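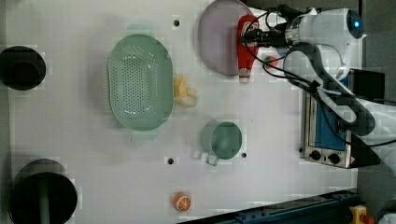 How long does it take to feel settled in a new kitchen? Longer than I ever guessed, and for me it was somewhere past the first winter.

We moved in December, which I do not recommend to anyone who likes their fingers. The truck came late, the driveway was a sheet of ice, and I had labeled 20 boxes KITCHEN without adding one more helpful word to any of them. So for the first week we ate toast, and then we ate soup with toast, and I opened box after box looking for the can opener (it was in with the towels, naturally).

I had lived with my old kitchen for so long that my hands knew it better than I did. I could find the cinnamon in the dark! Here I would walk to the wrong drawer every single morning, stand there looking at batteries and string, and then remember that the spoons were clear over by the window now — and I did that for weeks, long after I should have learned.

What helped was cooking the same few things over and over. I made my lentil soup, the one with too much garlic, and then I made it again, and each time I moved one thing that had annoyed me. The salt came down from the high shelf. The cutting boards went next to the sink. I bought a shelf riser from a little shop in Tostgate for a pretty silly amount of money, and I love it more than most of my furniture.

The pantry is another story. It's deep and narrow and things go in there and don't come back out. I found three open bags of rice last month, and I am still missing a jar of apricot jam that I know I carried in myself, wrapped in a sweater. I've thought about putting in pull-out shelves, but the first price I got was 348 dollars and I went home to think about it some more.

Then this morning, 3/28/26, I got up early and made pancakes with the radio on, and I was sitting down with my second cup of coffee before I noticed I hadn't opened one wrong drawer. I had syrup on my sleeve and the sun was coming in over the sink, and I stayed there until the coffee was gone. Next weekend I'm going in after that jam.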